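Evel: a table of announced military procurement plans

Data card, second release

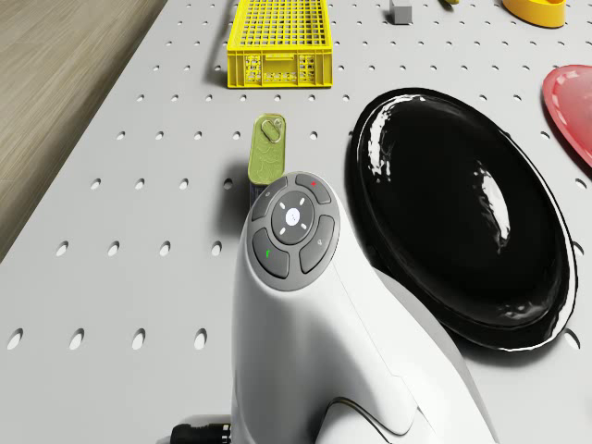 What is in it

Evel holds 974 entries, one for each purchase or upgrade that a defence ministry or armed service has put in a public plan. Each entry gives the country, the branch, the type of equipment, the year it was promised and the year it was last mentioned. Aircraft, ships, radar and ground vehicles are covered. Small arms and ammunition are left out.

Where it came from

Entries were copied by hand from published plans, budget papers and press notices. The first release leaned heavily on Plarkotow, an older list that we no longer trust much. It counted letters of intent as orders and gave no sources for many of its naval lines. We dropped 333 Plarkotow entries we couldn't trace to any document. Some of those may have been right.

Fields to be wary of

status: "Planned", "funded", "signed" or "delivered". Ministries use these words as they please. "Funded" often means that a first payment sits in next year's draft budget.

cost: As announced, in the currency announced. Sometimes it includes training and spares, sometimes it doesn't, and the source seldom says which. Adding up this column will give you a number, but we wouldn't quote it.

year_promised: Taken from the earliest plan we found. Later plans tend to move the date without mentioning the old one.

Checking

Two people read every entry against its source. They disagreed on status more than on anything else, and where they couldn't settle it the field is blank. Please don't fill the blanks with "planned".

Poor uses

Evel can't tell you how strong an air force is. It lists what was said. Hedlund, a scoring tool built on the first release, turns these entries into a readiness rank for each country. We had no part in it and can't see how the data would support it.

Files

evel_main.csv, the full table
evel_sources.csv, document titles and page numbers
flistier.py, the Flistier script, which flags dates that run backwards (7 still do)

Last changed: Sunday, November 20, 2022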